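Bjarke Sveinbjörnsson
May 20, 2021

1/ A thread about a small result from our group which I think is useful for other people who teach robots by demonstration. It is a modest result, so please do not expect fireworks. I will try to write it in plain words.

2/ The question first. When two arms share one table and learn from a human operator, how should the operator divide the work between left and right? Most of us never decide this. The operator simply does what feels natural on that day.

3/ I also did so for a long time. Then in February I looked back through our old demonstrations and saw that the same object in the same place was sometimes picked by the left arm and sometimes by the right. For a human watching, both are fine. For the learned policy it is a problem.

4/ Why a problem? The policy sees one situation and two different answers. In the middle of the table it starts with one arm, stops, starts with the other, stops again. We called this "the polite doorway". Two people, each waiting for the other to go first.

5/ The usual cure is to collect more data. We tried that. It helped near the sides of the table and did very little in the middle. More data with the same confusion is still confused.

6/ So we tried a rule for the operators instead. I call it the Hirkard rule, after the street where I was living when I wrote it down. It has only two parts.

7/ Part one: before each pick, the operator says aloud which arm will go. Not recorded, no microphone. It is only to make the person decide before the hands move.

8/ Part two: if an object is near the middle line, the arm which moved last must wait. The other one takes it. No exceptions, even when it feels slow and a little stupid.

9/ We compared two sets of demonstrations, one free and one with the rule. Same length, same task, same training settings. The operators were 13 people from our corridor, and most of them had never moved a robot before.

10/ The task is sorting toy building bricks by colour into bins. I know, everybody sorts bricks. But bricks are cheap, they survive being dropped, and they can lie in many positions, so the gripper has to come at them in different ways.

11/ What we found: with the rule, the hesitation in the middle became rare. In the free set we saw it in nearly every long run. I prefer not to put a percentage in a thread, the full table will be in the report and there you can see the spread also.

12/ A thing I did not expect. The operators said the rule was tiring for the first 9 demonstrations or so, and after this they stopped noticing it. One of them told me she now says "left" to herself in her own kitchen.

13/ Also not expected: grasping became a little better as well, though the rule says nothing about grasping. My guess is that people who decide earlier also approach more calmly. It is a guess only. If someone has measured this properly, please write to me.

14/ The hard moment is when both arms are low at the same time and each has a blue brick close to its fingers. Both picks are reasonable. This is where the free policy used to freeze.
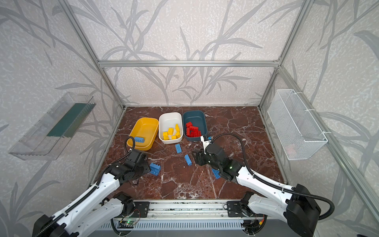
15/ With the rule, the policy has something to hold on to at such a moment — the arm which moved last waits. The network is never told this in words. But it gets a short history of joint positions, and it seems that this is enough to learn the turn.

16/ We checked this by taking the history away. The hesitation came back, almost as bad as in the free set. So please, if you copy the rule, give your policy some memory. Without memory the rule is only a burden for your operators.

17/ Limits, because there are many. One table, one type of object, one pair of arms. I do not know what happens with tasks where both arms must hold the same thing. Folding cloth, for example, I would not dare to promise anything.

18/ Someone asked yesterday if a planner could simply assign the arms. Yes, of course it could. If you have a good planner and know where all objects are, do that. Our interest is in policies which learn from the camera images and the joints alone.

19/ Thanks to the people at Norðdahl who lent us desk space while our own floor was being repaired, and to all the operators who sorted the same bricks again and again for coffee and cinnamon buns.

20/ The report is in its last round of corrections. I will add the link under this thread when it is out. Questions are welcome, but I answer slowly this week.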